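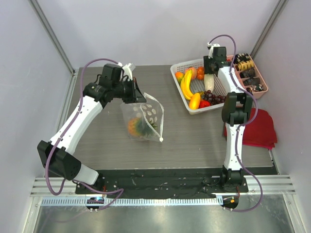 About Flivis

Hi, I'm Hashini Thambiah, and I run Flivis, a small baking school on Restrepo Street in Samdale. If you found us by looking up bread classes near the old feed store, you've got the right place (we're two doors down, with the green awning). If you were looking for the hair salon, they moved.

I should say up front that I never went to culinary school. I spent my working life doing payroll for a furniture company, and I baked at night because I liked having something to do with my hands that wasn't typing. My first loaves were terrible! Flat, gray, sour in the wrong way. My husband ate them anyway with a lot of butter. I kept a notebook by the stove where I wrote down what I'd done and what I thought went wrong, and after a few years the notebook was pretty thick and the bread was pretty good, and people at work started asking if I'd show them.

So I did. The first class was four coworkers in my kitchen, elbow to elbow, with the smoke alarm going off every time we opened the oven. One of them was Mojtaba Parsa, who ran the loading dock and turned out a better braided loaf on his first try than I had managed in a year. I was a little annoyed. He's now my partner in the school and teaches all the flatbread and most of the sweet doughs, so I guess I got over it.

We opened on Restrepo Street in February, in the middle of an ice storm, with a secondhand deck oven that we named Aso after the dog that belonged to the man who sold it to us. The name stuck and so did the oven. It runs hot in the back left corner and if you take a class with us you will hear "turn your loaf, it's on the Aso side" at least once. We've had it looked at. It still runs hot in the back left corner.

What we teach

Mostly bread. Sandwich loaves, rye, sourdough, pita, barbari, milk rolls, cinnamon buns, and a coconut flatbread I grew up on that I make the way my aunt did, with more chili than is polite. We do pie crust in the fall and a cookie weekend in the winter, and every so often Chunhua Mao comes in to teach steamed buns, and those classes fill up so fast that I've stopped putting them on the flyer. Get on the email list if you want one of those.

Our beginner course is called First Loaf. It runs for six evenings and you go home with bread from every one of them, plus a jar of starter if you want it. Some people don't want it! A starter is a bit like a houseplant that gets mad at you, and I'd much prefer you bake happily with store yeast than feel guilty every time you open the fridge. We teach both and I don't rank them.

We weigh everything. I know cups are what most of us grew up with, and I'm not going to scold anybody over a cup, but a scale costs less than a bag of good flour lasts you and it takes most of the guessing out. You'll use ours in class. If you have one at home you already like, bring it, and we'll check it against ours.

A word about the long-sleeve thing, since I get emails: yes, please roll them up or wear short ones. Closed shoes too. Aprons are on the hooks by the door and they get washed after every class.

Who's here

Besides me and Mojtaba, there's Kasun Bandara, who handles sign-ups and answers the phone and makes the coffee, which is strong. He came to us as a student and asked so many questions about how we ran our schedule that I finally handed it to him. It's been a lot less confusing since. If you've ever been double-booked by Flivis, that was me, before Kasun, and I'm sorry.

Chaminda Miah bakes here in the early mornings. His loaves are the ones you'll see on the rack up front, and you can buy them until they run out. He'll talk to you about rye for as long as you're willing to stand there. He also teaches our shaping class, the one for people whose dough tastes fine but spreads all over the pan like it's given up. I still take that class myself from time to time — his hands are just faster than mine, and I pick up something new whenever I watch him.

The room

It used to be a shoe repair place, and there's a stretch of floor near the window where you can see the marks from the old machines. We thought about sanding it and then we got fond of it. We've got long tables, good light in the afternoon, and a sink that we fought the landlord over and won. There are two steps at the front, but the side door off the parking lot is flat and wide, and Kasun will prop it open for you if you call ahead. Parking is free after five.

It gets warm in summer. Really warm, with the oven on. We have fans, and we do the cold-ferment classes in July and August so that most of the work happens in the fridge, but bring water.

What it costs

A single class is $28, including flour and everything else you'll use. First Loaf is $167 for all six evenings. If you want the room for a birthday or a work outing, it's $200 for the afternoon, and that comes with one of us teaching and with pizza, because people at birthdays always want pizza.

We also keep a couple of places in every First Loaf course for folks who'd like to come and can't swing the price. You don't have to fill out anything or explain yourself. Just tell Kasun you'd like one of those seats and he'll put your name down. Those are paid for by the bread rack, so if you've bought one of Chaminda's loaves, thank you, you've helped.

Getting in touch

Come by 468 Restrepo Street any morning we're baking, or call during the day and Kasun will pick up. Email works too, though I'm slow with it on class days, when there's dough on everything I own. If your loaf at home went sideways, write to me anyway and tell me what flour you used and how long it sat. I like those emails a lot, and I've still got the notebook out.

— Hashini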